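Teltel Residents' Association
Minutes of the Spring General Meeting
Date: 2026-04-30
Place: Ground floor lounge, Juška House
Chair: Houda El Fassi
Minutes taken by: Gifty Mahama

1. Welcome
Houda opened the meeting a little after seven and thanked everyone for coming out on such a rainy evening, and especially the folks from the fourth floor, who brought two trays of date cookies that were gone before item 3. We had 64 neighbors signed in, a lovely turnout, and we did have to borrow chairs from the card room (please put them back if you still have one!).

2. Minutes of the last meeting
Approved with one correction. The bench by the mailboxes was given by the Vunoseo bakery and not by the Vunoseo pharmacy, and I do apologize to both.

3. Courtyard garden
This took up most of the evening, as we all rather expected. The seed order has come in and the raised beds along the south wall are ready for planting. There was a long and good-natured talk about tomatoes. Several people felt they took over last summer and left no room for anybody's beans, and others felt just as strongly that a garden without tomatoes is hardly worth watering. In the end we agreed that tomatoes will stay in the two beds closest to the gate, and that beans, herbs and flowers will share the rest. Voted by show of hands and carried.

The hose still leaks at the tap end. Houda has a spare washer at home and will try it this weekend. The watering sheet will hang inside the laundry room door, and anyone who is going away should find a swap before they leave.

4. Summer supper
We settled on the second Saturday in July, in the courtyard, with the lounge as our backup if it rains. The Nitine Trio has kindly agreed to play again and asks only for supper and a spot out of the sun. After last year's supper we had $283 left over, which will go toward plates, lemonade and the rental of 12 folding tables. A sign-up list for dishes will go up in June, and would people please write down what they are bringing this time, so that we don't end up with nothing but potato salad, good as it was.

5. Shared rooms
The lounge carpet has been cleaned and looks very nice indeed. In the exercise room, members are asked to wipe down the machines when they finish and to turn off the fan on the way out.

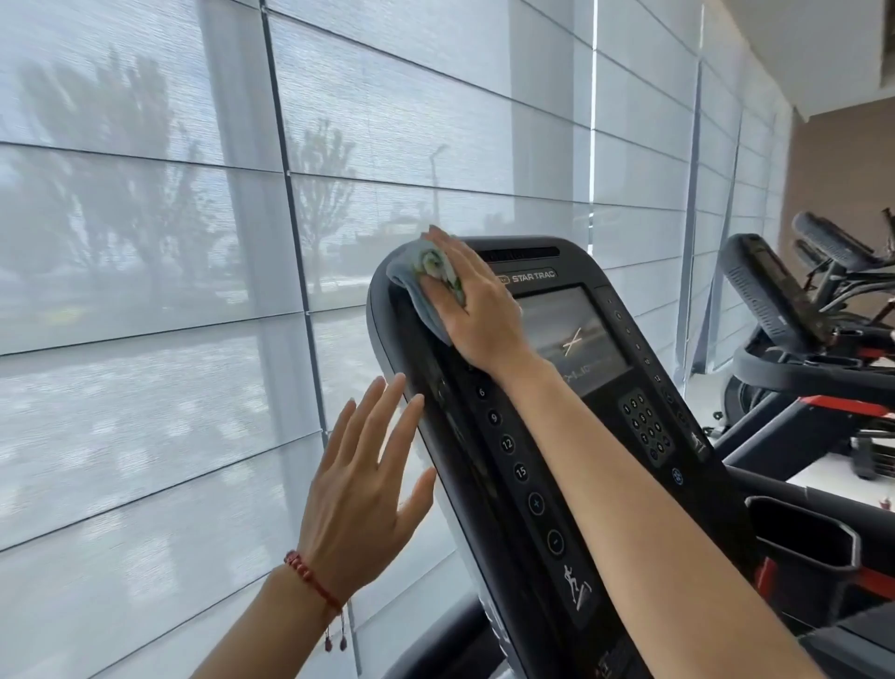

The card room will close at ten on weeknights from now on, after a friendly request from the apartment above it. The card players took this with good grace and will start half an hour earlier.

6. Other business
A gray umbrella with a curved handle was left in the lounge and is at Gifty's, apartment 2. The book exchange shelf is overflowing, so please take a few home.

The meeting closed at 8:50. Next meeting in the fall, date to be posted in the lobby.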